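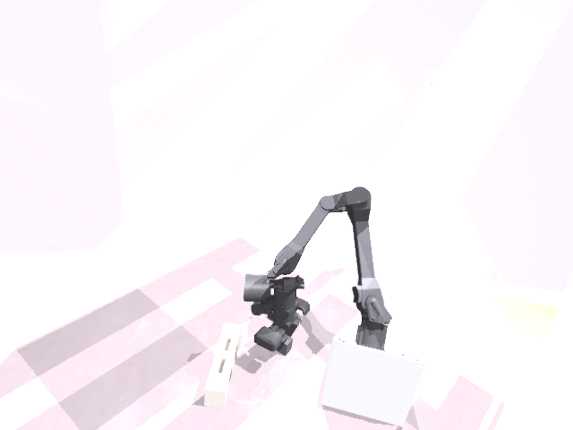

Checked floor, cream block. Click to enlarge.

Koster 375 Folding Workbench
By Gotelix. In stock at our Sirnville shop, delivery most places.

A bench for people who haven't got room for a bench. Folds flat, goes behind a door or up on two hooks, comes back out when there's a shelf to cut down. We've sold the Koster for years and this is the new version, with the better feet. Old one is still listed under clearance till it's gone.

What's changed
Feet are rubber now, not hard plastic. Much less skating about on tiles. Leg catches are metal. The handle moved to the long side, so you carry it like a suitcase and it doesn't bang your shins as much. Clamps are the same as before, so if you've got spare jaws from the old model keep them, they fit.

Sizes and so on
Load: 375 kg spread evenly, less if it's all at one end
Top: beech, oiled, two boards
Folded thickness: 40 mm at the hinge... no, 40 mm everywhere except the clamp handles, which stick out a bit
Clamping pegs: 4, in a bag taped under the top
Guarantee: 3 years on the frame, not on the boards

Check for the pegs before you bin the box. We get emails.

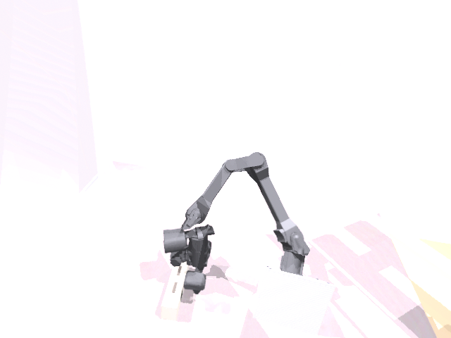 Sirnville, May

New delivery is in, so the wait list is cleared. If you ordered and haven't had a message, check your junk folder then ring us. Phones are busy before lunch, quieter after.

Putting it up
Lay it face down. Pull the legs out untill both catches click. Turn it over - get help if your back's not great, it is heavier than it looks. Wind both clamp handles evenly or the front board goes crooked and binds. If that happens wind right back and start again, don't force it.

Looking after it
Wipe the glue off before it sets. Bit of linseed on the boards when they go pale. Don't leave it out in the rain, the beech will cup and thats not covered.

Goes with
Kulano bench hooks (pair)
Kulano side tray, clips on either end
Replacement boards, sold singly - say front or back when you order, the holes are different

Returns
Unused and in the box, fine. Sawn into, sorry, no. Collection from the shop is free, bring the order number and something to tie the boot down with.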